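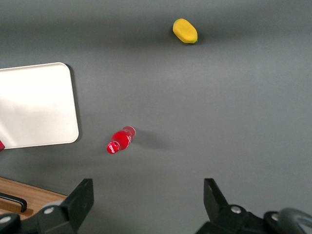 Progress report, good-practice work package
To: Graziella Fabbri, Kohlhase program office
From: Afonso Rocha, Lukeck
Date: 04/02/2025

You asked in your last note whether the draft rules for tabletop picking are "ready to share." Parts of them are. I would hold back the rest, and I'd like to say why before the other sites start quoting them.

**What got done**

We ran 1663 recorded trials under draft 7 of the rules. Of those, 92 had to be thrown out because the trial sheet did not match the recording. Most of the mismatches were dull: the wrong object name, or a start layout nobody had written down. I don't think our operators are careless. The sheet asks for too much and puts the important boxes last.

**Rules I would keep**

- Log the start layout before the arm moves. Anything within reach goes on the sheet, including things at the edge of the view and things that aren't part of the task.
- Name objects by what they look like. A "red bottle" can be checked against the recording later. A product name often can't, as the print on a small curved label is hard to read from the wrist camera.
- Check the gripper bolts at the start of each shift and sign for it.

**Rules I doubt**

Zonoser's text says objects must be "clearly separated." It gives no distance. Our bench has a yellow foam-like fruit shape well away from everything and a red bottle lying on its side much closer to a white tray, and two people reading that rule gave me two different answers on whether the layout passes. A rule like that gets ticked every time.

The lighting rule has the same fault. It asks for "even light" and offers no way to test it. The gray table goes darker toward the far side and every object throws a shadow to the right. I can't tell you if that is a breach.

Zetness wants us to claim that sites following the rules will get comparable results. We have one site. I have taken that sentence out of the draft and would ask you not to let it back in.

**Spending and next steps**

We are within budget. The money set aside for a second bench is unspent, and I'd rather use it to have an outside team run 1000 trials from the written rules alone, with no phone calls to us. If they can't do it, the rules aren't finished. That work could be complete by November if you approve it with this report.

Still open: who owns the object list once the grant ends. I raised it last time and have had no reply.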